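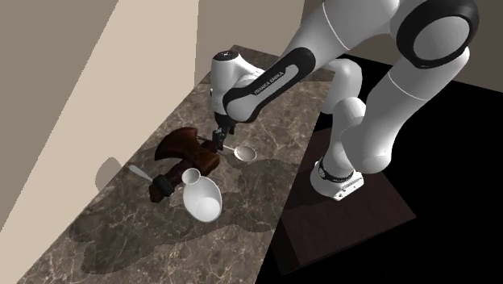

## Galura planning group, Hollville

The first stop was simulation. A Franka Emika arm works over a veined stone countertop, with an axe, a spoon and a white vessel close together under the gripper. Galura's planner, Godedeo, checks each grasp for collisions before it commits to a path.

The nightly suite holds 1,436 layouts. Of these, 668 involve touching objects. Median planning time is 40 ms, and the replanner runs at 21 Hz.

Log replay was down during our visit. Pettigrew has asked for the failure traces.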